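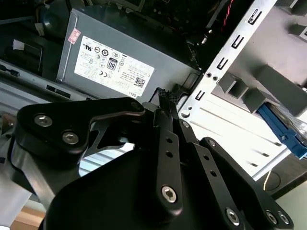 ## Old office computer: can I keep the power supply and move the disk?

Hello to all. I have received an old desktop computer from my former workplace in Ranton. It starts, but after 5 minutes it becomes loud and sometimes it switches off. I would like to clean it and also take out the hard disk, which has 200 GB, and put a newer one. I am not experienced with this. I have only changed memory one time, in June.

My doubts are these. Must I open the power supply to clean it? It is the grey metal box with the white label, and on the label I find the CE mark and the "80" logo. And second, inside there are very many cables and I am afraid that I will not know afterwards where each of them goes. The shop in Brerport asks 36 for the whole job, and for this price I prefer to learn it myself.

Posted by **flolton_reader**, 8/29/22

---

### softbrush

Please do not open the power supply. Inside are parts which can keep a dangerous charge also when the plug is out of the wall. You clean it only from outside. The "80" logo is about efficiency, it says nothing about the age or the dust.

For the rest I would do it in this order:

1. Shut down, switch off at the back, pull out the mains cable. Then press the start button once and wait a little.
2. Lay the case on its side on a table with good light. Touch the bare metal of the case before you touch any board.
3. Look for writing on the plugs before you pull anything. In many cases the maker has marked them. On a black one among the coloured wires I read something like "HDD P", so I would take it for the disk power. The light blue cable is the SATA data cable. Hold the plug and never the wires.

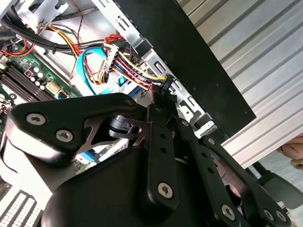

4. Take out the disk and put the new one in the same place. Some cases have a latch, others have screws.
5. Brush the dust away from the fans and the openings. Hold the fan blades with a finger so that they do not turn.
6. Connect the data cable and the power again. They should go in without force.

If a cable tie is in your way, cut only this one and put a new one later. I once cut a wire together with the tie and had to buy the complete set.

---

### Pop

Just vacuum it, I do it always and no problem.

---

### greenboard

I do not agree with the vacuum cleaner. It can make static electricity, and small caps or screws disappear in it. A soft paint brush and a can of air is enough.

About your fear with the cables: put a small piece of paper tape on each plug and write the same letter on the plug and next to its socket. For me it took 5 minutes and it saved me a whole evening.

One more point. Switching off after a short time can be heat of the processor, and then the old paste under its cooler is dry. Clean first, and try the computer for a few days before you buy a new power supply. If it still switches off, please write here which processor you have.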